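Como comparar duas garras no simulador sem se enganar a si próprio

Tutoriais / Manipulação / Nível intermédio

Desconfio de quase todas as comparações de garras que encontro publicadas. Costumam ter uma taxa de sucesso muito alta, um vídeo acelerado e nenhuma palavra sobre o atrito configurado. O procedimento que se segue é o que uso para comparar a garra de placas da Skerkach com a Fandex, de curso mais curto, antes de gastar tempo de bancada. Não prova que uma garra é melhor do que a outra. Serve para descobrir onde cada uma falha, e isso já me poupou a compra de um par de dedos inúteis.

O que precisa

Um simulador com contactos razoáveis (eu uso o Sivora, com o controlador Lindqvist por cima), os modelos das duas garras com massas preenchidas e uma mesa com objetos variados. Se o fabricante entregou o modelo com massa zero nos dedos, peça outro. Acontece mais do que devia.

Passo 1: fixe a cena antes de tocar nas garras

Guarde a disposição dos objetos num ficheiro e não volte a mexer nele. Parece óbvio, mas a tentação de afastar «só um bocadinho» a peça que atrapalha a segunda garra é grande, e a partir daí os números não valem nada. Deixe vizinhos incómodos perto do alvo. Uma mesa limpa favorece qualquer garra.

O meu alvo principal é um copo branco com tampa abaulada. É um bom objeto porque castiga dois erros ao mesmo tempo: se a garra fecha alto, apanha a tampa; se fecha com a inclinação errada, uma das placas toca primeiro e empurra o copo.
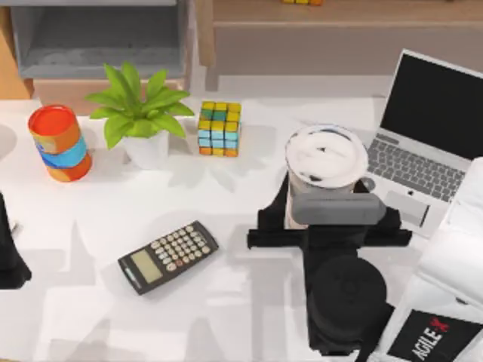
Copo branco preso pela garra, com o portátil aberto por trás.

Repare na altura a que se faz a preensão e na proximidade do portátil. Uma imagem destas não diz se o copo aguenta uma deslocação, e é por isso que não aceito capturas de ecrã como resultado. Exporte também as forças de contacto.

Passo 2: igualde as condições de controlo

Use a mesma velocidade de fecho, o mesmo limite de força e a mesma pose de aproximação, expressa no referencial do objeto. No Lindqvist, o limite de força vem por defeito em 15 N para qualquer garra nova. Confirme-o à mão nos dois perfis -- no meu caso, um deles tinha herdado um valor antigo e ninguém tinha avisado.

Quanto ao atrito, escolha um valor pessimista. Os valores bonitos que acompanham os modelos são, na minha experiência, pura publicidade.

Passo 3: verifique o que a câmara vê

Antes de correr a série, percorra as vistas da cena. A posição do copo pode sair direta do simulador, mas no robô real não vai sair, e uma garra volumosa tapa o alvo na altura em que mais falta faz vê-lo.

Procure sobretudo objetos cortados pela margem e objetos que se tapam uns aos outros. A caixa de cartão lisa, por exemplo, fica metida em parte sob a prateleira de baixo da estante cinzenta e tem a ponta direita escondida pelas folhas da planta. Um detetor que só recebe esta vista tem de adivinhar onde a caixa acaba. A taça metálica traz outro problema: os reflexos dourados e alaranjados mudam com o ponto de vista, e já vi segmentações partirem uma taça assim em dois objetos.

Anote, para cada alvo, se está inteiro na vista. Os que não estiverem ficam numa tabela à parte; misturá-los com os outros estraga a comparação, pois passa a medir a visão em vez da garra. 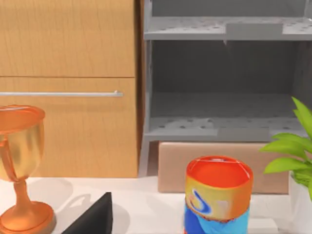
Passo 4: corra a série

Faço 12 tentativas por objeto e por garra, com pequenas variações da pose inicial geradas pela mesma semente. Conte como sucesso apenas a tentativa em que o objeto sobe, é deslocado e volta a ser pousado de pé. «Levantou um instante» é falha, por muito que custe ao autor do controlador.

Registe cada falha por tipo: escorregou, tocou num vizinho, apanhou a tampa, não chegou a fechar. Na minha última série completa fiquei com 382 registos utilizáveis, e a coluna do tipo de falha ensinou-me muito mais do que a percentagem final.

Passo 5: desconfie do resultado

Repita tudo com o atrito reduzido e com um passo de simulação menor. Se a garra vencedora mudar, não tem vencedora. Foi o que me aconteceu em junho com a lata: a Fandex ganhava com folga até eu baixar o passo de 2 ms para metade, e a vantagem desapareceu.

Se a ordem se mantiver, leve as duas à bancada e comece pelo objeto com mais falhas.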